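Parallel jaw in sim: wide plates or the narrow ones?

salitz_bench
21 Sep 2020
I'm comparing two controllers on the same parallel gripper in simulation, a plain position controller and the Swati impedance one. Same arm, same wrist camera. I ran 46 approaches with each. The position controller stops closer to the target but shakes near the end of travel. Wrist view during an approach:

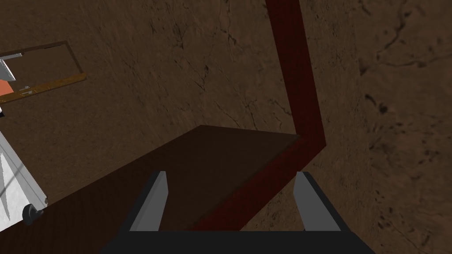 Wrist camera, fingers open over the dark board

Has anyone tried narrower fingers with a setup like this?

Lunley22
I'd leave the fingers alone. The shake is your gains. Drop the damping ratio and log the joint velocities before you change hardware.

salitz_bench
Gains were my first guess too. I went through 8 sets and the shake is smaller but still there. The other thing I'm checking is how much the plates hide from the camera when the arm is low.

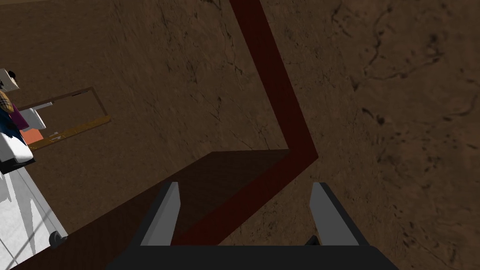
With the Swati controller I get a smoother path and a worse final position. I could live with that if the camera could correct the last bit.

Noman Naqvi
Don't agree with Lunley22 on lowering the damping. That makes the shake worse on most arms I've used. Raise it and slow down the last 22 mm.

Lunley22
Depends on the arm - on the Stasholm it was overdamped out of the box.

Noman Naqvi
Fair, I haven't used a Stasholm. I'd still try the slow approach first, it's one line in the config.

salitz_bench
Will run it tonight with the wide plates and post the logs.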